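Why Do Beds Have So Many Layers?

When you climb into bed at night, you probably don't think about what is under you or on top of you. A bed is really a stack of parts, and each one has its own job.

The bottom part is called the base. It holds everything else off the floor and keeps it steady. Some bases are made of bare wood or metal. Others are upholstered, which means they are covered in cloth or another soft material, often with padding underneath. If you bump your shin on a padded base, it hurts a lot less.

On top of the base goes the mattress. Many mattresses have metal springs inside. Others are made of foam, and some have both. Custódio Mota repairs mattresses in a small workshop called Weton. He once opened up an old one and found 383 springs in it. Each spring squashes down when you lie on it and pushes back up when you get off.

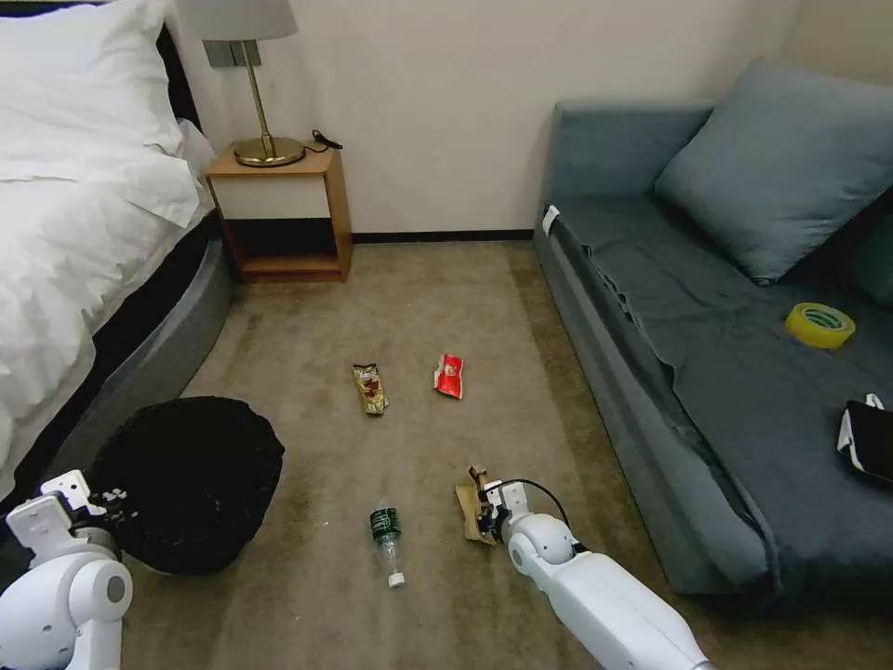
A duvet is a big flat bag filled with something fluffy, such as feathers, wool or soft man-made fibers. The fluff traps air, and your body warms the air up. The air can't move around much in there, so the warmth stays close to you. A blanket traps air too, but it is usually thinner, so it bends and drapes more easily. Compare the white duvet on the bed with the dark gray blanket on the sofa. The duvet bunches up and makes soft folds where it hangs over the side. The blanket lies across the seat and droops over the front edge in wrinkles.

Most duvets wear a cover, like a giant pillowcase. The cover comes off and goes in the wash, so the duvet itself doesn't have to be washed so often.

Pillows fill the gap between your head and the mattress. Without one, your neck may bend too far when you lie on your side. People who sleep on their backs often like a thinner pillow.

The headboard stands at the top end of the bed. It stops pillows from sliding off the back — and it gives you something to lean on when you read.

Try this at home: put one hand under a folded blanket and the other under a thin sheet. Count slowly to 100. Which hand feels warmer?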